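Soil temperature and the first pea sowing

April 17, 2026

The peas went in this morning, later than planned. The garden in Grurlow sits at 2,173 feet and the last frost date printed on seed packets is of little use here, so I go by soil temperature.

Method, for anyone who wants to copy it. I use a Flallinness dial thermometer with a long metal stem, pushed in to a depth of 2 inches, which is a little deeper than the seed. Readings are taken before breakfast, when the soil is near its lowest. An afternoon reading in full sun tells you what the top layer did that day and very little else. I check the dial in ice water at the start of each season. This year it read one degree high, and I subtract that from everything.

The rule I follow is five mornings in a row above 45 degrees Fahrenheit. Peas will sprout in colder soil, but they take so long that many of them rot first. The east bed passed the test yesterday. The west bed, which has more clay and gets shade from the fence until late morning, is still three degrees behind. It will have to wait. 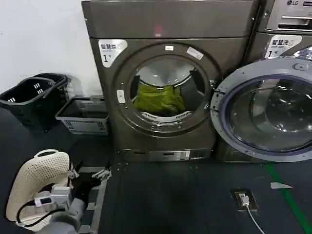 Lucinda Esposito thinks five mornings is too cautious, and wrote after my last post that she sows after two, as long as the soil crumbles when squeezed. Her point is that drainage matters more than a few degrees, and that a cold, dry bed loses fewer seeds than a warm, soggy one. I agree about the drainage. Her beds are raised and mine are not, so I am keeping the five mornings for now, but I will try her rule on one short row next spring and count what comes up.

The variety is Woltness again, a shelling pea that stays at waist height and needs only light support. The seed was saved from last year and kept in a paper envelope in the pantry. I tested it on a damp towel in March: 17 out of 20 sprouted within eight days. Good enough to sow at the usual spacing without doubling up.

Spacing is two inches within the row and eighteen between rows. Seed goes in an inch and a half deep, soil firmed with the back of the rake, one light watering. No fertilizer. The bed had compost in November and peas do not need more nitrogen than that.

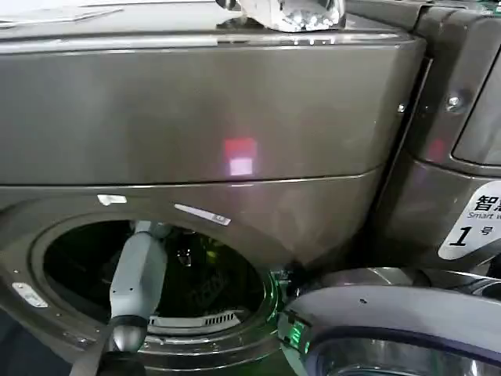
Washer with the door open.

For support I am reusing the netting, tied to stakes every four feet. Last year I spaced them at six and the middle of each span sagged by the time the pods filled. The netting needs to be up before the tendrils appear, so it goes in this week.

Mulch can wait. Straw keeps the soil cool, and at this stage I want the sun on it. I put it down once the plants are a hand high and the weather has warmed.

Next up are the carrots, same bed, the two rows nearest the path. They can stand similar soil but the surface must stay damp until they sprout, and the hose timer has a cracked fitting. Replacement is ordered. I will post the west bed readings when it catches up.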